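引っ越しのあとの音　静かな部屋を探して十二か月

文　ボフダナ・フリニシン

私は耳がいいほうではありません。学生のころ、音楽の授業で先生に「あなたは歌詞を覚えるのが上手ですね」と言われました。先生はやさしい人でしたから、ほかに言うことがなかったのだと思います。ですから、この雑誌の編集部から「住まいの音について書いてください」と頼まれたとき、最初は断ろうとしました。でも編集の人は、耳がよくない人の話が読みたいと言いました。それで書くことにしました。

日本に来て、今の部屋は四つ目です。一つ目の部屋は線路のそばにありました。電車の音は有名な問題ですから、不動産屋さんも最初から説明してくれました。ところが、住んでみると電車にはすぐ慣れました。始発が五時前に来て、終電が夜中に行きます。そのあいだの静かな時間のほうが、かえって目が覚めました。困ったのは上の部屋の椅子でした。椅子を引く音は、電車よりずっと小さいのに、いつ来るかわかりません。私は天井を見ながら、次の音を待ってしまいました。待つことをやめられない、というのが騒音のいちばん悪いところだと、そのとき知りました。

二つ目の部屋では、音を出すほうになりました。朝早くミキサーを使っていたのです。ビーツのスープを作るのに必要でした。ある日、ポストに手紙が入っていました。とても丁寧な手紙で、三回読んでも、怒っているのかどうかわかりませんでした。「朝のお時間に、機械のような音が響くことがあるようです」と書いてありました。「ようです」という言葉は、日本語の教科書では推量だと習いましたが、この手紙の「ようです」は推量ではないでしょう。私はそれからミキサーを夕方に使い、下にたたんだタオルを敷くことにしました。手紙はもう来ませんでした。スープは少し冷めてから食べるようになりました。

音には二つの道がある

今回の取材で、私は防音の相談を受けている小さな会社、アンデックスを訪ねました。社員は五人で、事務所は商店街の二階にあります。一階は魚屋さんです。階段を上がるあいだ、魚屋さんの声がよく聞こえました。事務所に入ってドアを閉めると、声は消えませんが、遠くなりました。まるで隣の町の魚屋さんになったようでした。

そこで教わったことの中で、私にいちばん役に立ったのは、音には二つの道があるという話です。一つは空気を通る道です。話し声、テレビ、犬の声は、だいたいこの道で来ます。すきまがあれば、そこから入ります。もう一つは、床や壁や柱を通る道です。足音、椅子、洗濯機、ドアを強く閉める音などがそうです。この二つは、対策がまったく違います。

空気の道なら、まずすきまをふさぎます。ドアの下、窓の合わせ目、換気口のまわりなどです。重いカーテンも少し助けになりますが、担当の人は「少しです」と二回言いました。カーテンは部屋の中の響きをやわらげますが、外から来る音を止める力はそれほど強くないそうです。私は高いカーテンを買ったばかりでしたから、この話は聞きたくありませんでした。

物を通る道の場合は、音が出るところで切るのがよいそうです。椅子の脚にフェルトをつける、洗濯機の下にゴムを入れる、スピーカーを棚に直接置かない。受ける側の人ができることは、残念ですが多くありません。天井に何かを貼っても、音は壁を回って下りてきます。一つ目の部屋で、私が天井に向けて心の中で言っていたことは、すべて無駄でした。上の人にフェルトをプレゼントすればよかったのです。二百円もしません。

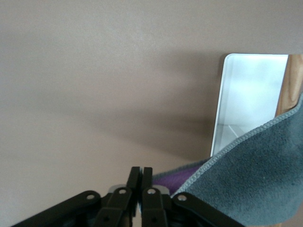
アンデックスに来る相談の多くは、工事まで行かないといいます。話を聞いて、部屋の図をかいてもらい、家具の位置を変えるだけで終わることもあります。たとえば、寝る場所の頭の側が隣の部屋のテレビの壁についている人がいます。ベッドの向きを反対にして、その壁には本棚を置く。本が詰まった本棚は重く、壁に小さな壁が加わったような役をします。ただし、壁にぴったりつけると振動が移りますから、指が二本入るくらいあけるのがコツだそうです。

私も家に帰って試しました。本棚を動かすためには、本を全部出さなければなりません。本を出すと、読んでいなかった本が見つかります。それを読みはじめて、結局、本棚が動いたのは次の月曜日でした。隣のテレビの音がどのくらい変わったか、正直に言うと、私の耳ではよくわかりません。けれども、隣の人が何の番組を見ているかはわからなくなりました。前はクイズの答えまで聞こえていたのです。少しさびしい気もします。

数字を読む

スマートフォンで音の大きさを測ることができます。無料のアプリがたくさんありますし、私も一つ入れました。静かな夜の台所で測ると、冷蔵庫のそばと窓のそばで値がずいぶん違います。これはおもしろくて、三日間いろいろな場所で測りました。お風呂場、押し入れの中、ベランダ。友だちと電話をしながら測ったこともあります。友だちはすぐ気がついて、声を小さくしてくれました。

しかし、数字には気をつけなければなりません。電話のマイクは測定のために作られていませんから、機種によって値が変わります。また、デシベルという単位は、足し算のように考えることができません。同じ大きさの音が二つになっても、数字は二倍にならず、三だけ増えます。反対に、十下がると、人の耳にはおよそ半分に聞こえると言われています。私はこの説明を聞いて、ノートに書いて、帰りの電車でもう一度読んで、やっとわかりました。

もう一つ大切なのは、高い音と低い音の違いです。低い音は、数字が小さくても気になることがあります。室外機のうなりや、遠くのトラックのエンジンのような音です。耳で聞くというより、胸やおなかで感じると言う人もいます。低い音は壁を通り抜けやすく、耳栓もあまり効きません。私の三つ目の部屋が、ちょうどそれでした。一階にクリーニング店があり、夜の九時まで機械が回っていました。測ると数字は小さいのです。ですから管理会社に電話しても、うまく説明できませんでした。「どんな音ですか」と聞かれて、私は電話口で「ウーーー」と言いました。相手の人は少し黙ってから、「はい、ウーですね」と書きとめてくれました。

響きすぎる部屋、響かない部屋

音を止めることばかり書きましたが、静かならよいというわけでもありません。ダンス教室のイヴォダンスを訪ねたとき、それを感じました。この教室は、前は倉庫だった建物にあります。最初の年は音が響きすぎて、先生の声が生徒に届かなかったそうです。「右足」と言うと、「右足、みぎあし、あし」と返ってきます。初心者のクラスでは、本当に困ったでしょう。

教室では壁の一部に厚い布を下げ、天井の近くに吸音材をつけました。すると今度は、拍手が寂しくなったと生徒たちが言いました。発表会の日、みんな一生懸命に拍手をしても、音がすぐ消えてしまうのです。それで布をカーテンのように動かせるものに替え、練習のときは閉め、発表会のときは開けることにしました。レールの金具を作ったのはセメニュークという工房で、もともとは舞台の幕を作るところです。私の国の名字と同じ名前ですから、親しみがわいて聞いてみましたら、やはり先代がそちらの出身でした。ここから話が長くなり、私は帰りの電車を二本逃しました。

家でも同じことが起こります。引っ越したばかりの部屋で話すと、自分の声がよそよそしく聞こえるでしょう。家具も布もないので、声が壁と床のあいだを行ったり来たりするからです。ソファーを置き、じゅうたんを敷き、服を掛けると、だんだん自分の部屋の声になります。私は今の部屋に入った五月、まだ箱しかない部屋で母に電話をかけました。母は「あなた、教会にいるの」と聞きました。ひと月後にまた電話したら、「帰ってきたのね」と言いました。部屋は変わっていないのに、母の耳には違う場所だったのです。

響きを減らすのに、特別な材料はいりません。布団、クッション、厚い服、本。やわらかいものと、でこぼこしたものが助けになります。部屋の一つの面だけに集めるより、向かい合う壁の片方ずつに分けたほうがいいそうです。もし手をたたいて、ビーンという細かい震えが聞こえたら、向かい合った硬い壁のあいだで音が往復している印です。どちらか片方に布を掛けてみてください。私はブランケットを画びょうでとめて確かめてから、ちゃんとした壁掛けを買いました。

内見でできること

部屋を借りる前に音を調べる方法も、何人かに聞きました。ゾターノという賃貸の相談窓口では、内見を二回することをすすめています。一回は昼、もう一回は夕方から夜です。昼は静かでも、夜に隣の店が開くことがあります。二回目は中に入れなくても、建物のまわりを歩くだけでよいそうです。駐輪場の自転車に子ども用の椅子がついているか、ベランダに何があるか、掲示板に音についての紙が貼ってあるか。掲示板は特に大事です。「深夜の洗濯はご遠慮ください」という紙があれば、深夜に洗濯する人がいるか、少なくとも、いたのです。

窓口には、二つの部屋のどちらにするか迷っている人も来ます。家賃はほとんど同じで、片方は駅から十二分、もう片方は十三分。駅に近いほうの下には居酒屋がありました。相談員は、一分のことより、自分が何時に寝るかを考えてくださいと言ったそうです。その人は夜に働く看護師さんで、居酒屋のほうを選びました。昼に寝る人には、昼に閉まっている店の上がいちばん静かなのです。私はこの話がとても好きです。静かな部屋というのは、誰にとっても同じではないのですね。

内見のときは、壁をこぶしで軽くたたくのもよい方法だと言われます。でも、音だけで壁の中を知るのはむずかしく、石こうボードの裏に何があるかは専門家でも迷うそうです。私はそれより、窓を閉めて、二分間だまって立つのが好きです。不動産屋さんは少し落ち着かない様子になりますが、二分はすぐです。そのあいだに、換気扇の音、廊下の足音、上の水の音が聞こえてきます。聞こえないことがわかるまで待つのは、話しながらではできません。

一つだけ、失敗も書いておきます。今の部屋を見に来たとき、私は窓も壁も床も調べて、二分間も立ちました。とても静かでした。入ってから知ったのですが、建物のすぐ裏に保育園があり、内見の日は休みだったのです。

朝の九時半ごろ、子どもたちが庭に出てきます。最初の週は、原稿が一行も進みませんでした。窓を閉めても、高い声はよく通ります。アンデックスの人に話したら、内窓をつければずいぶん減りますよ、と見積もりを出してくれました。十一万六千円でした。安くはありませんが、払えない金額でもなく、私はその紙を机の上に置いたまま、夏を過ごしました。

秋になって、運動会の練習が始まりました。同じ曲が一日に何度もかかります。ある朝、台所で皿を洗いながら、その曲の振り付けを想像している自分に気がつきました。見積もりの紙は、まだ机の上にあります。冬になって、子どもたちが庭に出ない日が続いたら、もう一度ゆっくり読むつもりです。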